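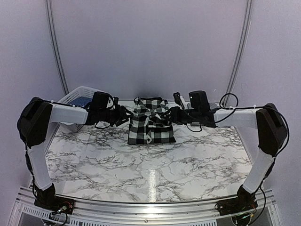

## Open day at the Tutance lab - who else went?

**bobbinhead**

Got back last night and I'm still buzzing, so here comes a long post. Tutance opened up their whole upstairs for the afternoon, and I spent way too much of it at the laundry table. Two arms, one table, shirts. I could have stayed until they turned the lights off!

If you've never tried to write down how you fold a shirt, try it tonight. You grab it somewhere, you shake it, you sort of know where the collar is without looking... and these arms have to work all that out on a wrinkly pile that's different every single time. I watched the checkered shirt get pulled around and thought about every Sunday-evening basket I've ever put off.

The staff were great about questions (I had plenty). One of them told me the Dristudetti software they're running has been through 2347 practice folds so far, and that collars are still the part that gives them the most grief.

Parking was a mess, by the way. Use the lot behind the bakery if they do this again.

**gravelpit77**

I was there too, probably standing right behind you. Fun afternoon, but I came away less impressed. I can do a shirt in a few seconds while watching TV. I left the table to get coffee and they were still on the same shirt when I got back.

**bobbinhead**

Sure, it's slow! My kid was slow at folding shirts too. The thing I liked was how the arms split the work. One would pull the cloth up while the other kept the rest of the shirt down on the table, same as I'd use my left hand and my chin.

**tin_whistle**

Chin, ha. That's exactly how I do bedsheets.

Did anybody catch the talk at 2? I got there late and the door was closed.

**gravelpit77**

Caught most of it. It was the Bastos people, talking about grippers. Lots on how thin cloth is harder than thick cloth, since two layers feel like one to a fingertip pad. Good speaker, terrible microphone. They took questions for 15 minutes and half of that was one guy asking about his dishwasher.

**bobbinhead**

I skipped the talk for more shirt time, no regrets. I stood there trying to guess the next move and got it wrong over and over. I kept thinking it would go for the sleeve and it would go for something else. Around the corner they had the Jovum cart rolling up and down the hallway with mail on it, and people were walking right past that to get to the laundry.

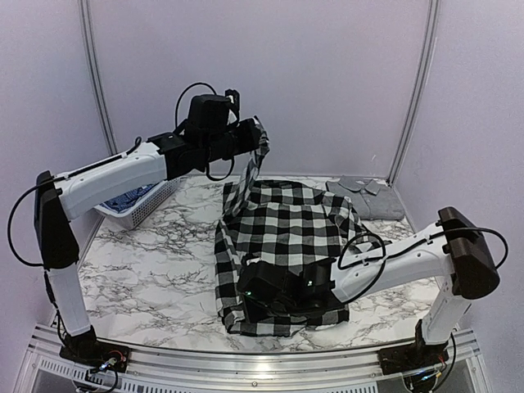
**oxbow_lane**

My question would be who this is for. A hotel has flat sheets and towels by the ton, and there are machines for those already. A family has socks, a fitted sheet, a sweater somebody shrank. Shirts on a clean table seem like the easy middle to me. Did they say anything about where they want to take it?

**bobbinhead**

They did, a bit. The woman I talked to said care homes, where everybody's clothes have to come back to the right person and the staff have better things to do than fold. She was careful to say it's a long way off. I liked that she didn't try to sell me anything.

And I don't agree that shirts are easy! Buttons, a collar, two sleeves that go wherever they like. A towel is easy.

**oxbow_lane**

Okay, care homes I can see. My aunt lost three cardigans in one winter that way. I still think sorting is the real problem there, more than folding.

**tin_whistle**

Could be both. You have to pick a thing up to sort it, and picking up one shirt out of a heap without dragging the next one along is hard enough.

**gravelpit77**

I'll give you that one. The picking-up was the part I'd go back for. I'd also want a clock next to the table so people can see how long each shirt takes. Put the number up there, even if it's ugly.

**bobbinhead**

I'd love a clock. I wrote that on the feedback card, plus a request for something to sit on.

They're talking about another open day in October, same building. I asked if we could bring our own clothes for the arms to try and got a "maybe, email us first." I have a linen shirt in mind and it is a monster.

**tin_whistle**

Count me in for October. Which door do you use, the one by the loading dock or the front?

**gravelpit77**

Front. The dock side was locked when I tried it, and the buzzer doesn't do anything.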